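Search jobs, products, news
2 min read

Tile adhesive tester / site tech wanted, Tunditz

Erkel is looking for one person to join the dry-mix side at Tunditz. Floor screeds, tile adhesives, grouts. Start in July if you can, a bit later is OK.

What you'd do: mix trial batches, lay test panels, pull them off again, write down the numbers. Two days a week out on sites with the Devix range, talking to tilers who have a problem and want it fixed by lunch. Lifting 60 lb bags, so be ready for that.
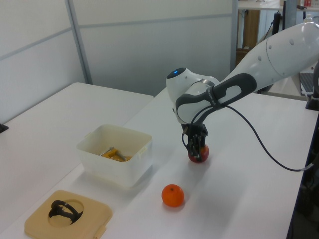 Pay is $3,873 a month, paid monthly, plus site mileage. 16 days vacation the first year, more after. Boots and work clothes provided. Driver's license a must.

You should have:
- 5 years in tiling, plastering or flooring, or a materials diploma and some site time
- a steady hand with a trowel
- OK spreadsheet skills, nothing fancy
- patience for cure times

No degree needed. Experience with the Quiambao pull-off tester nice to have, we will train you anyway. Early starts, 6:30 most days. Fridays finish at noon when the panels alow it.
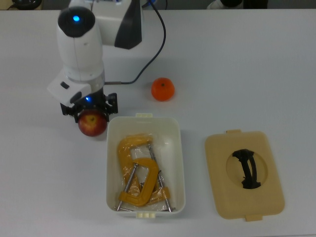

Robot arm holding an apple, with a tangerine and a box of yellow clamps on the table

To apply: short letter and resume to Ásdís Bech, Erkel front office, Tunditz. Tell us what you last tiled and what you stuck it with. Photos welcome. Interviews are a half day, bring clothes that can get dirty. We reply to everyone but it may take a week or to.

Related
Warehouse driver, Tunditz
Devix rapid-set grout: new colors
Choosing a primer for old screeds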